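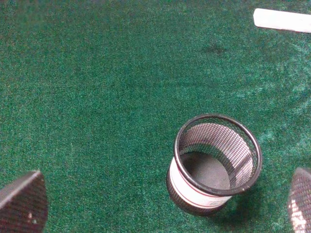
Small office fire and electrical safety checklist, with comments

Site: Kennedy Street office, ground floor and mezzanine
Tenant: Wesari
Building manager: Justovia Property
Inspection round: April
Job number: 2804

Results are marked OK, Fix or Watch. Fix means before the next round. Watch means no work needed now, look again next time. Comments are for the tenant unless they say otherwise.

1. Exits and paths of travel

1.1 Front door opens from inside without a key – OK

1.2 Rear door opens from inside without a key – Fix
The lever works but the door drags on the sill for the last part of its swing. A shoulder gets it open. Building manager to plane or rehang. Carried over from last round.

1.3 Paths to exits clear – Fix
Two archive boxes and a folded trestle table in the rear corridor. Moved during the inspection. The corridor is a path of travel and can't be used for storage, including overnight.

1.4 Exit signs lit – OK

1.5 Emergency lights hold on test – Watch
All held for the full test. The fitting at the top of the mezzanine stairs was noticeably dimmer by the end. Ask the electrician to check the battery when next on site.

1.6 Stair nosings and handrail – OK
The loose nosing on the third tread has been refixed.

2. Extinguishers, blanket and alarms

2.1 Extinguishers on their brackets, signs visible – Fix
Kitchen unit was on the floor beside the bin, bracket empty. Rehung. The sign is hidden by the noticeboard and one of them has to move.

2.2 Service tags current – OK

2.3 Gauges in the green, pins and seals in place – OK

2.4 Fire blanket in kitchen – OK
The pull tabs hang free.

2.5 Smoke alarms sound on test – OK
Tested at 7.30 am before staff arrived. The alarm in the meeting room is hard to reach with the big table where it is. Allow 15 minutes to shift furniture.

3. Power

3.1 Test tags on portable equipment current – Fix
Out of date on the laminator and the pedestal fan. Both unplugged and put in the storeroom with a note on them. Retag or throw out.

3.2 No power board plugged into another power board – Fix
Found under the front counter. The counter needs another double outlet and this will keep coming back until it has one. Quote requested from Pulo Electrical.

3.3 Leads off walkways – OK
The cover strip near the printer is down properly now.

3.4 Safety switches trip on the test button – OK
Tell staff before testing. One computer was still running on that circuit and had to be restarted.

3.5 Switchboard cupboard clear and labelled – Watch
Clear. The circuit labels are handwritten and fading, and "spare" is feeding the hot water unit. Electrician to confirm and relabel.

3.6 Heaters – OK
No bar heaters found. Staff have asked about using their own in winter. The lease says no. Talk to the building manager if the mezzanine is too cold.

4. Kitchen

4.1 Toaster and kettle clear of shelves and paper towel – Fix
The toaster was directly under the paper towel holder. Swap it with the kettle, or better, put it on the other bench.

4.2 Microwave clean, vents not blocked – OK

4.3 Hot water at the sink – Watch
The wall unit is set to 80 degrees. Fine for tea, but it shares a spout with the cold and there's no warning label. Label to be supplied.

5. Storage and rubbish

5.1 Storeroom stacked below sprinkler level – OK

5.2 Flammable liquids – Watch
2 tins of thinners left over from the repaint, lids tight. Nobody at the office needs them. Take to the council drop-off.

5.3 Paper and cardboard out of the building weekly – Fix
The recycling cage was overfull. Collection is Monday, so put the cardboard out after lunch on that day, flattened.

6. Records

6.1 Evacuation plan on display – Fix
It still shows the old partition by the front counter. Building manager to reissue.

6.2 Warden list current – Fix
One of the wardens listed has left. Tenant to name a replacement and book the training.

6.3 Drill held in the past year – OK
The assembly point is the far side of the car park, next to the bike rack. A few people went to the footpath out the front instead. Mention it at the next staff meeting.

Copies to the tenant and Justovia Property. Send photos of completed Fix items by email, with the item number in the subject line.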